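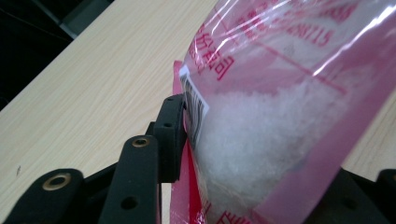

3. Storage of dry granular goods in the home

3.1 Sampling of households

Households were recruited in Hutodgate and in the neighboring district of Jara. The two areas differ mainly in housing stock. Hutodgate has older row houses with unheated pantries, while most homes in Jara are apartments in which dry goods are kept in the kitchen itself, often in a cabinet next to the stove. Of the 64 households that agreed to take part, 41 kept a storage log through the end of May and are included in the analysis. The remaining households either moved, stopped keeping the log, or reported no purchases of dry goods in the period.

The log asked for the type of product, the type of package, the date of first opening, the method of closing, and the place of storage. Participants were not told which of these variables was of interest. Products were grouped by particle form (powder, fine granule, coarse granule, flake) and not by brand or food category, as the form of the particle has a larger effect on caking than its use in cooking. Mixed products, such as soup bases and seasoned salts, were placed in the group of their largest ingredient by weight.

3.2 Package types

Three package types account for nearly all entries: the paper sack, the rigid tub with a lid, and the plastic film bag. The film bag is the most common of the three and also the most varied. It may be clear or translucent, plain or printed, and it may or may not have a built-in closure. Printing covers anything from a small block of text to most of the surface (Figure 2). For the purposes of this study, a bag was coded as printed if any ink was present on the film, and as plain if the only marking was on an adhesive label.

Print coverage was recorded for two reasons. First, ink reduces the amount of light reaching the contents, which is relevant to color change in some flakes but has little bearing on caking. Second, users who can see the level and condition of the product may open the bag less often. The log does not allow the second effect to be tested directly, and it is treated here only as a possible source of variation between households.

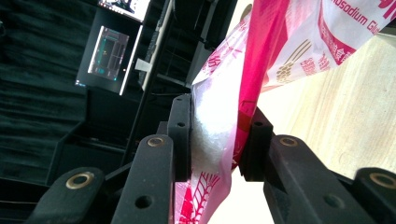

Figure 2. Film bag of translucent plastic with red, magenta and white printing.

3.3 Closing methods

After first opening, bags were closed by folding, by clip, by rubber band, by knot, or by transfer of the contents to a second container. Some households used more than one method for the same bag over its life. In these cases the method in use for the longest time was entered. Folding without any fastener was the most frequent entry in Hutodgate, and clips were the most frequent in Jara. Transfer to a jar was rare in both areas and was almost entirely limited to fine granules.

The distinction between a fold and a proper seal matters because the film itself lets very little water vapor through over the period of use. Most of the moisture gained by the product enters at the opening, either while the bag is open or through channels left in the fold. The stiffness of the film is therefore of interest. Stiff film tends to spring back and leave a gap, while soft film lies flat but wrinkles, and each wrinkle can form a narrow path to the outside air.

3.4 Measurement of caking

A sample was taken from each bag at the final visit and passed through the Platik sieve set without prior drying. The fraction retained on a mesh of twice the original particle size was taken as the caked fraction. For flakes, where the original size is poorly defined, lumps were separated by hand and weighed on the same balance. Replicate readings that differed by more than 2 percent of sample weight were discarded and repeated with fresh material from the same bag.

Reference samples of each particle form were held in a chamber at 29 degrees Celsius under stepped humidity, and the resulting curves were fitted with the Hendia uptake model. The model assumes a single layer of uniform depth. In a bag that has been partly emptied and stored upright, the product settles toward the bottom and the assumption holds reasonably well. In a bag stored on its side the depth varies, and the model tends to overstate uptake in the deeper part. Storage position was added to the log after the first month, so it is missing for the earliest entries. These entries were retained in the comparison of closing methods but left out of the model fit described in Section 4.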